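About Kerslake

Kerslake is a small firm that tidies and packs up homes – bedrooms, dressing rooms, spare rooms, anything with too many shelves. We started with 3 regular clients and now look after nearly 600 households.

Most of our work is open shelving and white cabinets. Each compartment gets one kind of thing, and small items go into boxes or bags.

A visit lasts 60 minutes. Longer jobs are quoted by the room.

Shelves and cabinets

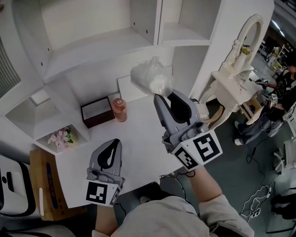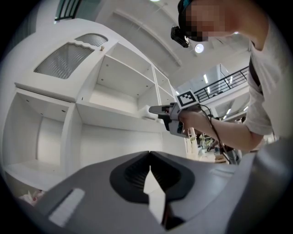
Booking

Use the form or ring the office before noon.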